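Home | Products | News | Support | Contact

Wetano releases Flurko 2 grasp planner for cloth handling

GISTTHORPE, 2024-05-17. Wetano today released Flurko 2, a perception and planning package for robots that handle clothing and household fabric.

The release replaces the fixed grasp template of the previous version with a fold detector. The detector proposes pinch points on crumpled cloth, and the planner ranks them by finger clearance and expected slip. Planning time per grasp is around 11 milliseconds on the reference computer.

Flurko 2 also reads recordings made with hand-held two-finger grippers and converts them to arm trajectories. Fisheye calibration is now part of the import step and no longer a separate tool.

"Most failed grasps in our February logs came from bad depth estimates at the fold edge," said Ute Steinbach, head of perception at Wetano. "That part of the code was rewritten."

The package ships with 101 annotated garment sequences. Existing license holders can upgrade at no charge. Technical contact: Sudheer Venkataraman, Wetano, Gistthorpe.

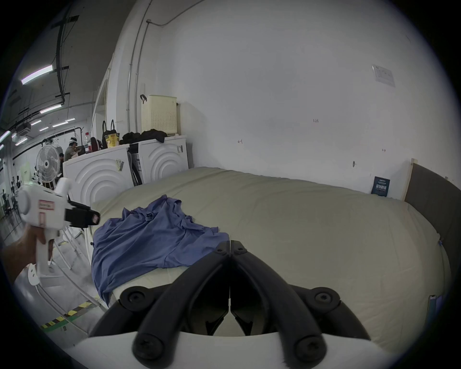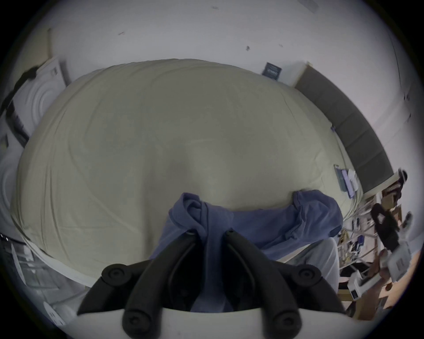
Hand-held grippers and a blue cloth item on a bed. Second picture: the cloth pinched between the fingers.

Related items
Flurko import tool: calibration notes
Armindo Simões to lead Wetano motion planning
Daher selects Flurko for linen sorting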